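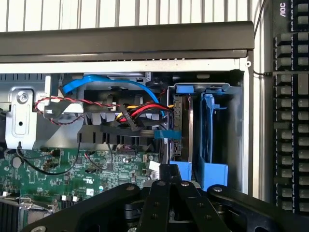

2022-10-17

Dye bench, Vuditdale shed

Second go at the madder bath for the Lachance curtains. The first lot came out brick on the west pair and nearly brown on the east, and Zuzana wants all of them close enough that you can't pick out a join from across the hall. She doesn't mind brick. She minds two bricks.

Went back through the February sheets this morning before lighting anything. The February bath was rainwater from the butt, the September one was tap. That's the only change I can find that's written down. Tap water at Vuditdale furs the kettle in a week, and I'd have thought the chalk would help the red along, so I'm not convinced it explains the brown. Temperature is more likely. The sheet for the east pair has a reading at the start and one at the end and a long gap where I was unloading the van.

Cloth: the linen from Balteck, same bolt as the west pair. Cut three test strips from the selvedge end, scoured with soda ash, rinsed until the water ran clear. The rinse took longer than it should have. Balteck have put more dressing in this bolt than in the last one, or it has sat longer. The strips still beaded slightly after the first scour so they went back in for a second.

Mordant: alum, then tannin, then alum again. Left to dry on the rack between each. I used to skip the drying and can't say I ever saw a difference, but Zuzana's notes say dry, so dry.

Madder: ground root, soaked overnight in a stocking. Strip A in at cold and brought up slowly over the morning. Held at 71 for an hour, checked by hand every few minutes and the ring turned down twice. Strip B the same but with a pinch of chalk in rainwater. Strip C I let run to 100 on purpose, to see the brown.

Results, by the window, still damp:

A — good clear brick, a touch pinker than the west pair. Will probably go back a shade when dry.
B — deeper, slightly redder. Even all over apart from one edge where it lay against the pan.
C — brown. Very like the east pair, held side by side. Slightly more yellow if anything.

So it was heat, or mostly heat. I'll stop blaming the water.

Darcy looked in after dinner and thinks B is the better colour and we should redo everything to B. That's a lot of linen. The Jakville order came to 1,797 in materials alone and there's no slack in it for a new bolt. My own view is to dye the replacement east pair to A and leave the west pair be. Darcy also asked whether the brown pair could be overdyed. I don't think so, you can't get back up to brick from there, but they'd take iron well and make a decent dark grey-brown for something else. Put them on the top shelf with a label.

The big pan is the worry. A strip in a small pan is easy to hold at one temperature. A full curtain in the big one has hot cloth at the bottom and cool cloth at the top unless somebody stands over it and turns it the whole time. Last time I turned it when I remembered. Next time two of us, one on the paddle and one on the thermometer, and a reading written down every ten minutes with initials.

Other things:

Left-hand ring on the stove is slow to respond when turned down. Gas regulator wants looking at before the full bath.

Alum is low. Enough for one more pair, not two.

The spare stocking has a hole, root bits got into strip C. Doesn't matter for a test but it would on the real thing. Buy a pack.

Washed A and B again at four with neutral soap. A little colour came off B, none I could see off A. Both pegged on the indoor line overnight, well away from the window. Strip C pinned in the book opposite this page for anyone who wants to know what too hot looks like.

To do tomorrow: compare dry strips with the west pair in the hall, under the lamps as well as by daylight. Zuzana to decide — A or B. Then start scouring the full pair.

3 comments · Share

Recent entries
Iron bath on wool: first swatches
Cleaning the big pan
Weld, two cuttings compared
Hems and headings for Lachance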